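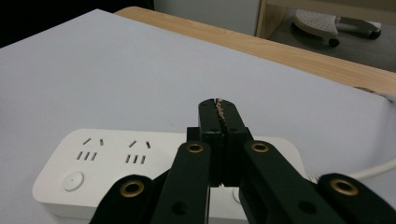

Where the Cords Go: Loan Chu on Setting Up a Desk

Loan Chu starts with the power. Before she looks at a client's chair, lamp or shelves, she gets down on the floor and finds out where the outlets are.

"People buy the desk first and then the lamp," she says. "Then they plug everything in wherever it reaches. A month later they call me and say the room feels messy, and they think it's the papers."

Chu has been setting up home offices and study corners for six years, first with a partner, Quyên Phí, and now mostly alone. She works out of two rooms above a print shop, and we spoke there on a morning in May. She had coffee in a thermos and a roll of cloth tape on her wrist like a bracelet. Her phone buzzed several times and she let it.

She got into the work through a job at Vinarwood, a furniture maker where she spent four years in the showroom. The desks there were displayed with nothing on them. Customers kept asking her the same question, which was where the wires were supposed to go.

"I didn't have an answer," she says. "The desk had one hole in the back corner. You can get a laptop charger through it, and then the hole is full."

Her own preference is to put a power strip on top of the desk if the person plugs and unplugs things all day. A lot of organizers hide the strip in a tray under the desktop, and she did that too for her first couple of years. She stopped recommending it to everyone after a job for Hạnh Lâm, a translator who works with two laptops and a tablet.

"Hạnh was crawling under the desk three times a day. She was very polite about it. She told me it looked beautiful, and then she asked if I could come back and undo it."

For a strip that stays in view, Chu likes white on a pale surface. A white strip with rounded corners can sit out on a light desk and she stops noticing it after a day or two. She lays it flat, parallel to the back edge, with its own cord leaving on the side nearest the wall.

She pays attention to the sockets as well. Some of her clients have moved from abroad or travel back and forth, and they own a mix of plugs. A Chinese-style outlet group has two slots on top and three slots below, and a wide charger in one row can block the other. Chu asks people to bring out every charger they own before she chooses anything.

"All of them, including the ones in the drawer. Uyên Ngô brought me a grocery bag full. We kept five."

She is strict about a few things. Heaters do not go on a strip. One strip never gets plugged into another. She reads the rating on the strip and on the appliance, and if she can't find a rating she won't use it. When a client's wall outlet is warm or loose, she stops work and tells them to call an electrician.

Her largest job so far was for Trodero, a small bookkeeping company that moved into a new office last year. There were 35 desks, and she spent nearly 3000 dollars on cord covers, clips and labels. Thảo Tiêu, the office manager, wanted all the desks to match. Chu talked her into letting people choose which side their power came from.

"Left-handed people want it on the right, a lot of them. Or they don't care. But you should ask."

I asked what she would tell someone with one desk and no budget. She said to unplug everything, wipe the surface, and plug back in only what gets used that day. Leave the rest in a box for a week.

"Then label both ends of each cord. Masking tape is fine. I still use masking tape at home."

Chu plans to take on fewer jobs this summer. She and Phí are talking about working together again, and there is a kitchen in Phí's apartment that has one outlet, behind the refrigerator. They start on it next month.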